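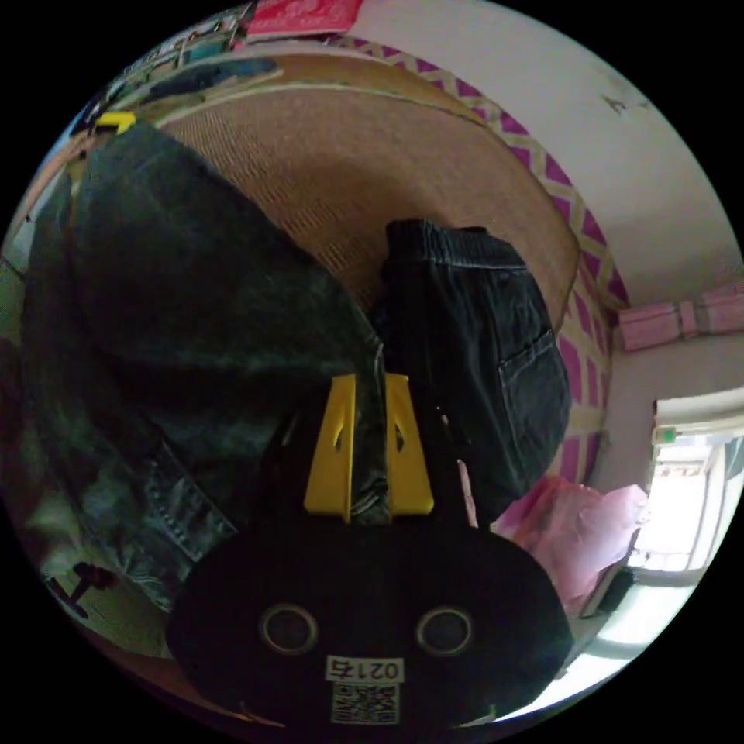
Olau hand gripper: set-up, care and repair notes

README for the laundry folding set
Kept by Piret Koppel and Senan Buckley. Last big tidy-up: April.

What's in this folder

Everything you need to get an Olau hand gripper out of its case, working properly, and back in its case in one piece. The recordings themselves live in the clips folder next door, and the training code has its own README (Tobiloba Oyelaran looks after that one, and it's very good). These notes are only about the tool: fingers, lens, trigger, battery, mount. We love this little machine and we'd like it to last!

Files

setup.txt: the short version of this page, for printing
calib/: lens calibration files, one per gripper, named by the number on the label
fingers/: drawings for the yellow fingers, current version and the two before it
log.csv: the repair log
checks.py: runs the three start-of-session checks and writes the result to the log

Which gripper have I got?

Look at the white label on the body. The number is printed over a square code. Type the number in by hand if the code won't scan, and keep the leading zero, as checks.py treats it as text. So 0215 is right and 215 will give you "no calibration found". We have all done this. The calibration files are not interchangeable between bodies, even though the bodies look the same, so please don't borrow one to get going faster.

Setting up

1. Charge the battery fully. Olau packs take most of a morning from flat. The Conneely charger is quicker but it runs warm, so keep it off fabric.

2. Wipe the lens with the dry cloth from the case. The lens is a fisheye and sees far more than you expect, your thumb included. You want a clean circle of picture with black corners. If one side of the circle is missing, the lens ring isn't seated. Turn it back until it clicks and try again.

3. Fit the fingers. They slide on from the top and each takes one screw. Do the screws up finger tight, squeeze the trigger a few times so the pair settles, then give each a quarter turn with the small driver. No more than that, the plate cracks at the slot if you lean on it.

4. Squeeze the trigger shut on nothing. The tips should meet along their whole width. Hold them up to a lamp: a thin even line of light is fine, a wedge is not.

5. Run checks.py. It asks you to open, close and open again, and reads the finger gap from the picture. A good gripper comes back within 4 counts of where it started.

6. Do a cloth test before you record. Pinch one layer of something thin, then a thick seam. Denim is a brilliant test piece because it is stiff, it's heavy and it pulls sideways on the fingers as you lift. The dark pairs are also hard for the tracker, which is good to know about early.

Every day

Lint is the enemy. It packs into the finger slots and behind the tips, and after an hour of towels you can feel the trigger going soft. Pick it out with the wooden stick, never with metal. Brush the slide at the end of each session. Leave the trigger open when the gripper is in its case so the return spring isn't sitting under load.

Every 1,000 squeezes

checks.py keeps the count and will nag you. Take the fingers off, look for white stress marks near the slot, put one drop of Sisel light oil on each slide rail and wipe off nearly all of it. Oil on the tips will spoil a whole session of cotton.

Every 2,000 squeezes

New fingers, even if the old ones look fine. Nazanin Babaei tested a stack of them on the bench rig and the grip on thick seams drops off well before you can see any wear. It's a lovely bit of work and the plots are in fingers/. Put the old pair in the tub marked Pustix, where they get used up as spacers.

Faults we've met

Tips meet at one corner only. Nearly always a finger screw done up before the pair had settled. Go back to step 3.

Cloth slips out as you lift. Clean the tips first, with water and a soft cloth. If it still slips, the spring has gone tired. Springs are in the second drawer and the swap takes ten minutes once you've done one.

Gap reading jumps about. The tracker finds the fingers by their yellow, so strong sun from a window can wash them out on one side. Turn so the window is off to your side or behind you, or draw the blind. Yellow cloth on the table will do it too.

Trigger sticks halfway. Lint again, or the cable has jumped off its pulley. Open the back cover (four screws, all the same length, hooray) and look before you pull anything.

Picture soft at the edges. Check for a fingerprint. If the glass is clean, the body has probably been dropped and needs recalibrating. Please just say so in the log, it's a half-hour job and we like doing it.

After any repair

Recalibrate if you touched the lens or the mount. Otherwise run checks.py twice and record a short dummy clip. Maeve Mulligan looks over the dummy clips most afternoons before 4 pm and will mark the gripper green in log.csv. Until then, don't use it for anything you'd want to keep.

Known gaps

Our cycle counts before version 2 of checks.py are guesses. Some 400 early squeezes per gripper were never logged, so treat the first finger change on the older bodies as due a bit sooner.

No left-handed trigger drawing yet. Senan has a rough one that works surprisingly well, ask him.

Fixes and additions very welcome. Edit setup.txt at the same time as this page, or they drift apart.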